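3.2 Work surface and test objects

The arm was built in the Kokari shared workshop and bolted to a perforated bench.

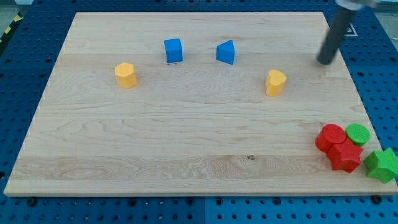 Trials ran over a maple board laid flat on the bench, with foam blocks as targets. Each session had 15 attempts, and the blocks were set out again by hand between sessions. Rozīte logged the commanded and reached positions; Dambrauskienė checked the zero point every two sessions.

Figure 2. Foam blocks on the maple board, with the end of the arm at upper right.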